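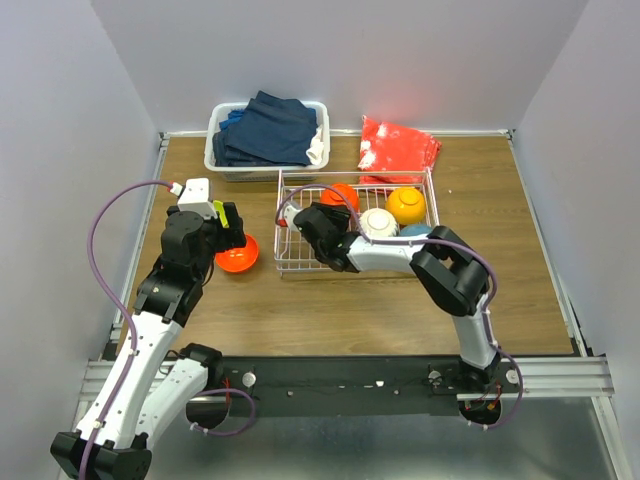 Clearance rules when both arms share one dish rack
Asked by Tsion Nigatu

Our site procedure requires one arm to hold while the other enters the rack. The Lemma checklist permits both over the tabletop at once. Which rule applies to bowl work? We have logged 1,178 cycles under the stricter one.

2 answers

Sosina Negussie
Both may be over the table. Only one gripper should be inside the rack outline at a time, and the second must keep 30 centimetres away until the first has withdrawn. Please also confirm that each wrist cable has enough slack to clear the bowls at full reach. Record the check at the start of every shift.

Drito
We follow the site procedure in all cases. Nearly 108 cycles a day is fine for us. Not sure about cables.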